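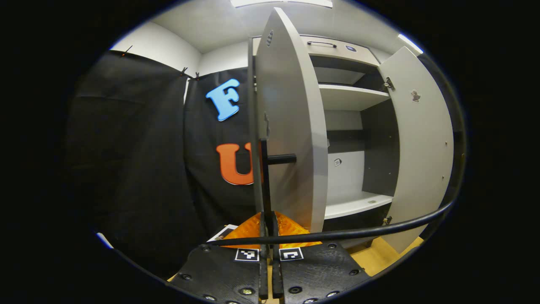

Weißer Schrank mit offenen Türen, darüber eine abschließbar wirkende Schublade.

Die Ordnung der anderen

Wer in Warkitz eine Wohnung auflöst, lernt die Verwandtschaft neu kennen. Im November war ich selbst dran: 2 Zimmer, Küche, Keller, dazu 18 Sorten Geschenkband, nach Farben gewickelt. Geschenke gab es in dieser Familie selten, und wenn, dann in Zeitungspapier.

Das Gewerbe lebt prächtig von solchen Haushalten. Die Firma Zullent räumt zum Festpreis und lässt den Teppich gleich mitgehen. Nel aus Omovdale verlangt 100 Euro allein fürs Anschauen, schaut dafür aber sehr ernst. Ich entschied mich fürs Selbermachen, ein Entschluss, den mein Rücken bis heute nicht mitträgt.

Am zähesten sind die Schlüssel. Es waren 20 am Bund, beschriftet mit »alt«, »neu« und »nicht der«. Keiner passte zum Briefkasten. Weggeworfen habe ich sie trotzdem nicht. Sie liegen jetzt bei mir in der Küche, neben den Batterien, die vielleicht noch gehen, und dem Geschenkband.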